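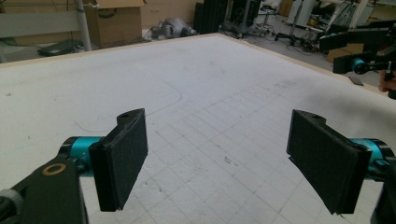
Re: [gripper-maint] Pad replacement and zeroing on the hand-held pair

Date: 2022-02-22
From: Jonas Steiner

Replies inline. I have trimmed the parts that were settled in the last round.

> We fitted new pads to both hand-held units and now the left and
> right fingers do not close to the same line. One pad touches at the
> bottom first, the other unit touches at the top. Is there a written
> order for tightening the pad mount and the teal joint? The sheet in
> the Wieser folder only covers the old rubber pads.

The Wieser sheet is out of date and should be pulled from the folder. It assumes a rigid pad. With the textured facing there is some give in the face, so a pad that looks parallel when open can still meet the other one on an edge. The order I use is this.

1. Take the unit off the bench supply and let the fingers go to full open. Do not work on a pad at half travel, the linkage will push back and you will chase it.

2. Loosen the pad mount on both fingers. One side at a time does not work. The second side always inherits the error of the first.

3. Snug the end caps on the teal joint before you touch the pad again. If the joint has side play, nothing done to the pad will hold.

4. Put the 2 mm shim flat between the pads and close by hand until both faces bear on it. Tighten the left mount, then the right, a quarter turn each, alternating.

5. Open fully, close on the shim again, and pull. It should drag evenly from top to bottom. If it pivots, go back to step 2.

6. Write the zero. Close with nothing between the pads, hold for a slow count, and store the reading. Open fully and store that one too.

Do both units in the same session. They share a calibration file, and if only one entry is fresh the Skirunent script will take it without a warning and scale the other from old values.

> After zeroing, the right unit reads 7 counts with the fingers shut.
> We left it.

I would not leave it. Up to 2 is noise. 7 means the pads were not fully seated when the zero was stored, or the cable is pulling on the handle. Try it with the cable slack over your forearm before you open anything up.

> Can we use the grid on the table to check the opening angle?

For a rough look, yes. Set the unit down square to a printed line and compare the two fingers against it. Do not take numbers from it. The sheet was printed for the camera check, it is scuffed, and it has a line drawn on it from earlier work. It also moves if somebody leans on the corner. For a number, use the block gauge and measure pad face to pad face at the top and again at the bottom. I accept a difference of half a millimeter.

> The facing on one of the new pads is lifting at the corner.

Replace the facing and leave the backing alone. The Fostitz material cuts clean with a fresh blade. Degrease the backing, let it dry, press the new piece on with a flat block and leave it clamped overnight. The adhesive that Lemex sent with the first batch goes soft near a warm motor, so use up none of that on the pads. Put it with the general shop stock. Trim the facing flush. An overhang of any size will catch when the fingers cross a table edge.

> How often should all this be done?

I log cycles per pad. On the last set the facing was still good at 40 hours of handling and had gone smooth at 113. I changed them at that point, which was later than it should have been. The plan now is to inspect at every 40 hours and to swap in pairs. Never mix a worn pad with a new one on the same unit, the object walks toward the worn side when you squeeze.

Two things still open on my end:

- The small hole near the top of the pad mount. Somebody asked if it takes a pin. I have never put one there and the drawing I have shows no fit for it. If you have a later drawing, send me the revision letter.

- Thread locker. I use the removable grade on the pad mounts and none on the joint. If you have been locking the joint, please say so, it would explain why yours takes so long to free.

I will rewrite the sheet with the steps as given and post it to the list in April. Corrections before then are welcome - please quote the step number.

Jonas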